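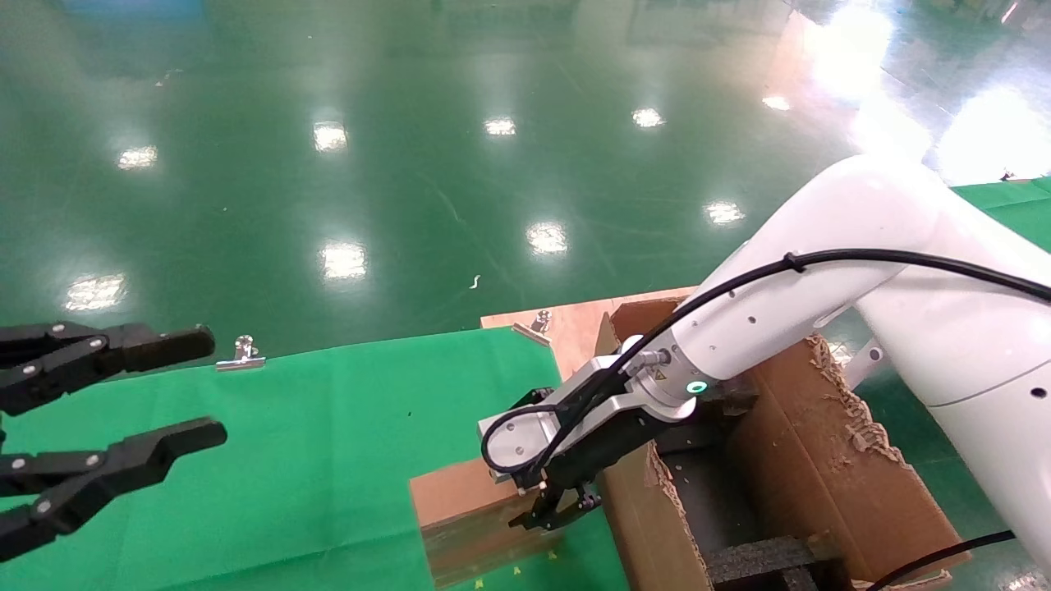
The older fingers would have done perfectly well for boxes, one of the operators remarked, and it was only the small, thin and awkward things that made anyone at Stader want to go looking for something else. That seems to have been the general feeling at the Fliltdale workshop, where two makes of gripper have been tried against one another over the winter, and where opinions (as we found when we stopped by for a chat and stayed for most of the afternoon) are held quite fondly on both sides.

Fliltdale, Feb 11, 2023

The comparison pits a linked two-finger gripper from Tutetti against a rival from Shenoy, with the same arms, the same controller and the same set of cardboard pieces used for each. Stader has logged 3511 grasps so far, and the team would like another 800 before it says anything firm, though it was kind enough to let us look over the notes.

On those notes the Tutetti fingers come out a little gentler on soft card, and they settle themselves nicely round an edge that isn't quite square. The Shenoy pair closes faster and is much the easier to clean, and the operators who have to swap fingertips several times in a shift were very warm about that! Neither is fond of a block lying close up against the side of a box, where there is hardly room for a finger to get down.
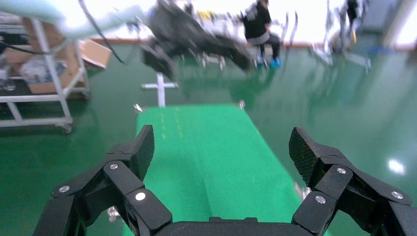

Then there is the matter of the cameras, which took up more of the conversation than the grippers did. A view from up high is lovely for planning a reach, but the last few centimetres are another thing altogether, and for those the team has come to lean on the small camera at the wrist. It has been moved 4 times already in search of a spot where the fingertips can be seen without filling up the whole picture, and there is talk of moving it again once the new cable clips arrive.

Stader hopes to settle on one gripper in May and to share its grasp notes with other workshops in the area. The left-over pair will be kept on the shelf for spares.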